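Wasdale Regional Council
Office of the Returning Officer
Count Venue Safety Inspection: Checklist and Comments

Venue: Rizk Hall, main floor and east annexe
Purpose of use: verification and count, regional council election
Date of inspection: 20 February 2018
Inspecting officer: Wakana Morikawa, Electoral Premises
Status: approved subject to the actions listed in Part F

Results are entered as Satisfactory, Action Required or Not Applicable. Comments are given where the inspecting officer considered them necessary.

Part A. Access and arrival

A1. Main entrance clear and lit after dark
Satisfactory.

A2. Step-free route from the public car park to the count floor
Action Required. The ramp is sound but the handrail on the left side moves when leant upon. The venue has been told that the rail must be fixed before the hall is handed over.

A3. Separate entrance for ballot box deliveries
Satisfactory. Deliveries will use the yard gate on the north side. Presiding officers should not be directed to the main entrance at any time after the close of poll.

A4. Vehicle movements in the yard
Action Required. There is no marked walkway. Temporary barriers are to be placed along the wall, and one member of staff in high-visibility clothing is to direct vehicles until the last box is received.

Part B. Capacity and means of escape

B1. Occupancy limit displayed and understood
Satisfactory. The certificate for the main floor allows 247 persons, including staff, candidates, agents, observers and press. Admission passes must not exceed this figure. The published capacity of 2,000 refers to the whole site, grounds included, and has no bearing on the count.

B2. Exit doors open freely from the inside
Action Required. The annexe door sticks at the foot. It was opened on the second attempt.

B3. Exit routes kept clear on the proposed floor plan
Satisfactory with comment. The plan shows the press platform close to the rear exit. It should be moved towards the stage so that the full width of the door is available.

B4. Emergency lighting
Satisfactory. Test record seen. The next full discharge test falls in August and does not affect the count.

B5. Assembly point
Satisfactory. The point is the grass beside the bowling green. In an evacuation, ballot papers stay where they are and the doors are guarded from outside by the police officer on duty.

Part C. Furniture, soft furnishings and floor

C1. Count tables stable and of equal height
Satisfactory. Tables with locking legs are to be used throughout.

C2. Seating
Satisfactory with comment. Chairs for counting assistants must have backs. Stools and padded seats without backs may be used in the rest area only.

C3. Cloths and loose coverings
Action Required. Coverings must not reach the floor at any count table, and nothing may be stored under them. Loose cloths are to be kept away from heaters and from the tea urn.

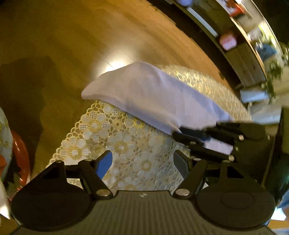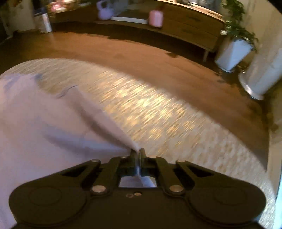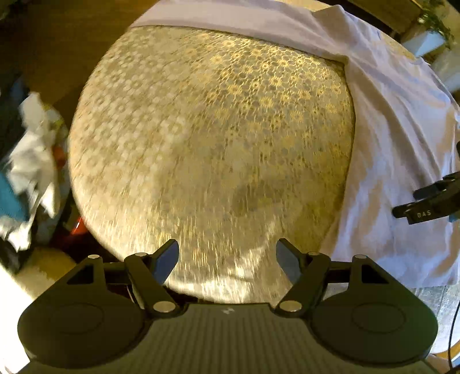
C4. Floor surface free from trip hazards
Action Required. The join between the main floor and the annexe is worn. Tape is acceptable as a short-term measure.

C5. Barrier between counting staff and agents
Satisfactory. Agents must be able to see every paper without leaning across the tables. The hired rope barrier meets this need, although its bases should be turned inward on the narrow side of the hall.

Part D. Electrical and technical equipment

D1. Portable appliances tested
Action Required. The Plillex display screens carry current test labels. Two extension leads supplied by the venue do not, and are to be withdrawn.

D2. Cables secured
Not yet assessed. Broadcasters will lay their own cables on the afternoon of the count. A member of the premises team will walk the full run with them before the hall opens.

D3. Public address system audible in all areas
Satisfactory. Announcements can be heard in the annexe and in both corridors.

D4. Back-up power for the results computer
Satisfactory. The Gireo unit ran the computer for roughly 50 minutes under load, which exceeds the time required.

Part E. Welfare, first aid and security

E1. First aid cover
Satisfactory. A first aider will be present from the arrival of the first box until the declaration.

E2. Drinking water and rest area
Satisfactory with comment. Counting assistants are to be given a break after the verification stage. No food or drink is permitted at the tables.

E3. Heating
Satisfactory. The hall was cold on arrival. The venue has agreed to start the heating at 11 in the morning.

E4. Secure storage for sealed boxes
Action Required. The store room lock works but the number of keys in use could not be confirmed. The lock is to be changed and all keys held by the Returning Officer.

Part F. Actions before approval is confirmed

Venue: A2, B2, C4, D1.
Electoral Premises: A4, B3, C3, E4.
Outstanding for assessment on the day: D2.

The venue is asked to confirm completion in writing. Items A2 and B2 will be inspected again in person.

Signed: W. Morikawa
Copy to: Returning Officer; Rizk Hall bookings office; election agents on request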